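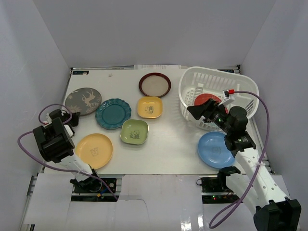 Rinton, November 27, 2020

Plates into basket, two-arm cell. Yung-ching Tse on the leaders, me on the log.

Target for the set is 60 episodes. Same task text throughout: "put the plates in the basket". Left arm pulls the plates on its side in towards the middle, right arm picks and places. Operator chooses the order, but we agreed not to always start with the red one. The July set did that, and the policy from it went looking for red first whatever else was on the table.

Layout gets changed by hand between episodes. Mixed sizes again: big yellow-orange one with the animal face at front left, blue one over by the right arm, small yellow and green panda dishes in the middle. The dark grey deer plate and the teal one with the wavy rim are nearly touching at far left. Want more of that – gaps too narrow for a finger are where the old Tranow checkpoint gave up.

Basket stays back right for this set. Mendis wants it moved for the next one. Fine by me, but the right arm's cable already runs over the top of it and I'd like that tied differently first.

Rules as agreed with Urrego:
Dropped plate, picked up again by the arm: keep, tag as recovery.
Hand in the workspace while recording: discard.
Pause longer than 7 seconds: trim or discard, operator's call.

Episode 2 discarded, I hit stop early. Numbering carries on from there, don't reuse it.

To do: check both gripper zeros before the next block, and colour tags for the panda dishes in the metadata sheet.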